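About Pullska

Secondhand computers, fixed up and sold on. Also repairs. Also a free class in December if enough of you sign up.

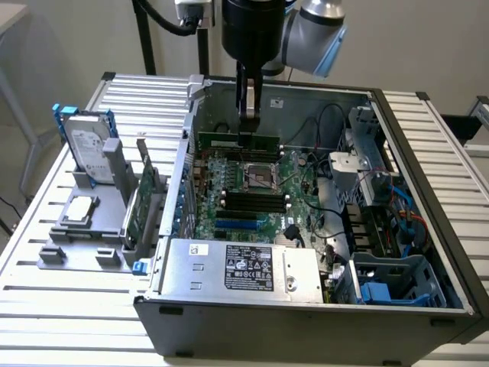 We started in a garage in Caltinby with 13 old office PCs and one good screwdriver set. Moved twice since. Now in the old Puvness shoe store on the main street, green door, parking round back (not in front, the bakery needs it).

What we do. We take in desktops and laptops from offices, schools, people clearing out a parent's house. Wipe the drives first, always. Then test, clean, swap what needs swapping, sell at a fair price. Last year that came to 1,021 machines out the door. The ones past saving get stripped for parts, and the rest goes to a proper recycler.

Prices. Desktops start at $70, with a keyboard and mouse. Laptops more, depends on the battery. Every machine has a 90 day warranty, bring the reciept. No reciept, bring the sticker on the back, we can usually look it up.

Repairs. Walk in or call ahead. Slow computers, cracked hinges, no power, forgotten passwords (bring ID please). We look at it for free and tell you if it isn't worth fixing. Phones no. Printers no, please stop asking about printers.

Donations. Drop off during open hours only. Don't leave stuff at the door overnight, rain gets it. Monitors OK if flat. No tube TVs. If you have a whole office to clear, up to 50 machines, we can come get them with the van. More than that, give us two weeks notice.

Schools. We set up the reading room at Patrício and keep it running, plus two smaller labs out past the county line. If your school needs machines write us, there is a wait list and it moves slower then we'd like.

The name. Pullska was a typo on our first bank form. Cost money to change it. Kept it.

Jobs. One bench spot open, part time, mornings. Experience nice, patience better. Email or stop in, ask at the counter.

Page updated September 23, 2024. New hours are on the contact page, the ones on the door are old.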